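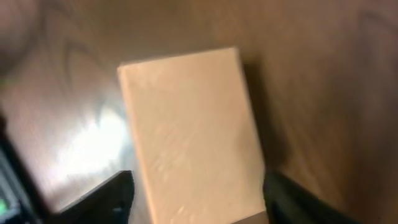
Sticky tape has taken the top off my table. What now?

Posted 23rd April by ospina_flat6

We moved house in November and I have been putting off the last of the boxes ever since. Yesterday I finally got going on a batch of 42 to go into storage, using the living room table as my packing bench, as the garage is full of the other boxes.

To save time I tore off strips of clear tape and stuck them along the edge of the table, ready to grab. I felt very professional. Then I had lunch, watched a film and went to bed. This morning most strips came away fine, but three of them left a gummy line behind, and one has lifted a flake of the shiny surface about the size of a fingernail.

The table is brown with a wood grain, and I couldn't tell you whether it is real wood, veneer or a very good photograph of wood. It came with the house. My other half has not noticed yet and is back on Tuesday. Can I get the gum off without making it worse, and is there anything to be done about the flake?

gluepot_drotgate

Gum first. Put a drop of cooking oil on a soft cloth, lay it on the line and leave it for a few minutes, then rub gently along the grain. Wipe off with warm water and a tiny bit of washing-up liquid and dry it straight away. Try it on the underside or a back leg before you do the top. Stay away from nail varnish remover, which will take off the gum, the finish and possibly your evening.

Whether it's real wood matters more for the flake. Look at the edge of the table. If the grain on top carries on down over the end, it's probably solid. If there's a thin line where a top layer stops, it's veneer or laminate. On veneer or solid wood you can touch in a small chip with a wax filler stick in a matching brown, pressed in and scraped level with an old bank card. On laminate the same stick will hide it from anyone standing up. Sitting down is another matter.

If you still have the flake, keep it! A dab of wood glue, a bit of baking paper on top and a heavy book overnight will often do better than any filler.

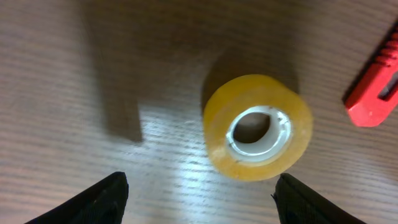
And for the remaining boxes, leave the tape on the roll until you want it, and cut it with a knife over the box, well clear of the table. An old blanket underneath costs nothing and saves you writing to us again.

Driltby Dave

Put a fruit bowl on it.

viseo_lane

Seconding the oil, though I used peanut butter on mine once, the smooth sort, and it worked. The dog was very interested in that table for a month. Can't help with the flake. Ours is under a fruit bowl.

This site uses cookies to remember your settings. By carrying on you agree to our cookie policy. Accept / Manage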